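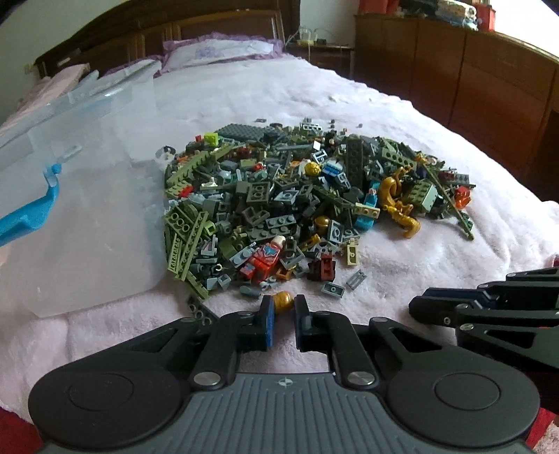 Picking small parts with a hand-held gripper: pad and camera comparison

Zinash Derese and Obsa Lemma
Last updated: November 11, 2018

1. What we wanted to find out

Our first report (June) only covered the one gripper, with the hard pads it came with, and blocks that were all the same size. Feedback was that it was too easy. So this time mixed LEGO, in a heap, on a soft surface. Question was which pad picks small parts better, and whether the camera placement makes any difference to the person holding the tool. Two hand-held grippers, one per hand, same linkage on both.

Soft surface matters more than we thought it would. On the lab bench you can press down and the bench pushes back. On a fuzzy blanket the part just sinks.

2. Setup

- Two grippers, two fingers each, squeezed by hand. No motors.
- Pads: Folia (soft) and Zirkport (firmer, thinner at the tip). Swapped between sessions, not during.
- Camera on the tool looking forward past the fingertips. Second position tried: higher up and tilted down.
- Parts: technic beams, plates, bricks, tiles, brackets, minifigures and bits of minifigures. Olive and grey mostly, which turned out to be a problem, see section 5.
- Lidded storage box on the left of the pile as the drop target.
- Logging with the Zakaria controller board, finger opening and a timestamp.

Obsa did all the picking, Zinash did the log and called out misses. We know this means one operator only.

3. Procedure

Spread the pile, start recording, pick one part, drop it in the box, repeat. A pick counts if the part gets into the box without touching the blanket again. If two parts come up together it counts as a miss (we argued about this, kept it). Stop at 1,000 attempts per pad or when the hand gets tired, whichever first. Hand got tired first with the Zirkport pads - 900 attempts and we stopped there. Folia got the full 1,000.

4. Results

Folia: 729 good out of 1,000, so 72.9%.
Zirkport: 612 good out of 900, so 68%.

Difference is smaller than expected. Where it comes from is more interesting:

Long beams - both pads fine. The holes help, the pad catches an edge.
Flat plates and tiles lying flat on the blanket - Zirkport clearly better, the thin tip gets underneath. Folia folds over and pushes the plate away.
Round things (helmets, gold parts) - Folia much better. Zirkport squeezes them out like a wet seed.
Minifigures - both OK if grabbed across the body. By the head, the head sometimes comes off.
Curved pieces - too few to say anything.

Finger opening log has a gap in the Folia session, 4 minutes, connector came loose. Success counts are by hand so they are not affected, but the opening plot is missing that part. We did not fill it in.

5. Camera position

Forward position: you see the gap between the pads the whole time, good for aligning. But a part right at the front of the heap ends up between the fingers and you lose the depth.
Tilted down: better depth, worse view of the box. Obsa kept bumping the rim. Went back to forward after one short session, so no percentage for this one, it would not be fair.

Color. Grey part on grey plates in the recording is really hard to see. Reds and golds are easy. If somebody wants to train anything on this later they should mix the colors more then we did.

6. Problems / to do

- Pivot screws work loose. Check them before each session.
- Using both grippers at once: they get in each others way over the middle of the pile. Needs a rule for which hand goes where.
- Second operator. Zinash next round.
- Try Folia pad with a Zirkport style tip. The shop at Briltalley said they can cut one, no date yet.
- Redo the Zirkport set with breaks so it reaches 1,000.
- Raw logs still need to be renamed before hand-in.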